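I read that the shop chain Stadia wants to buy a machine for washing its trolleys. As I understand it, the trolley rolls into a cell, an arm follows the handle with a wet pad, and the trolley rolls out again. I looked after such a cell for 9 years, and my opinion is that the arm is the easy part.
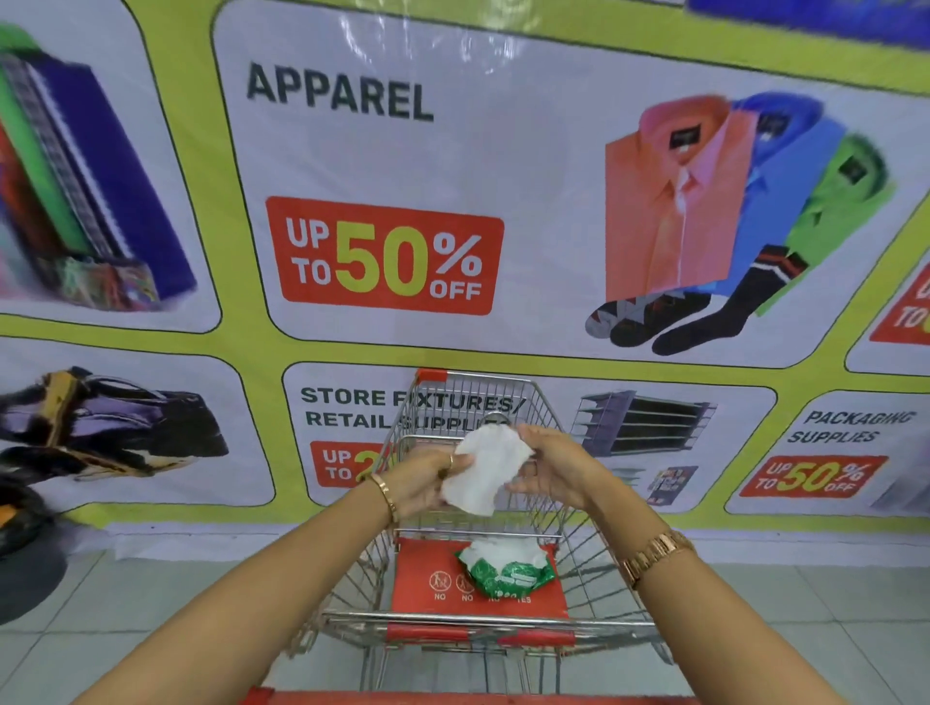
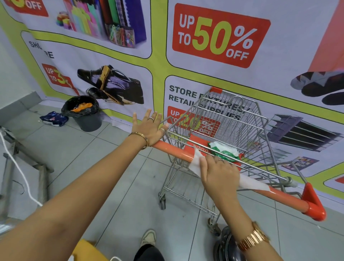 Wiping a trolley by hand.

Our cell at Prirano was set up for one handle. In May the shop changed to another one, only 3 millimetres thicker, and the pad began to press too hard. My colleague Si-eun Cheon had to teach 16 points again, and this took the whole night. A seller will not speak of such nights. So I would ask Stadia one question before it signs: who will clean the pad holder each evening, and is this person paid for it? If there is no answer yet, please wait with the purchase.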